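Noemi Dvorak paints her backgrounds last. For the Mundham cover she blocked in the figure on a mid-gray canvas, then kept every layer at 40 percent opacity until the values held up.

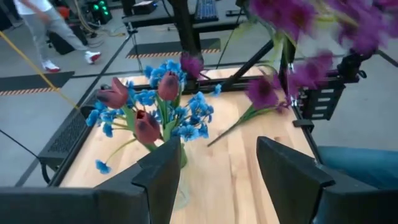 Her edges come from one chalk brush, set to 7 pixels for hair and 200 for cloth. She turns off smoothing before she starts.
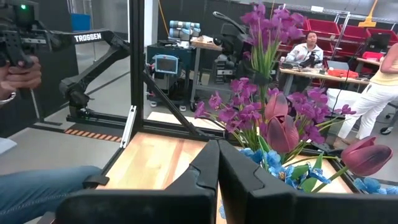

Tulips and small blue flowers on a wooden tabletop.

The finished file runs to 938 layers.

Related articles
Paint fabric folds in Odent
Flovwood: first look

We use cookies. Accept | Settings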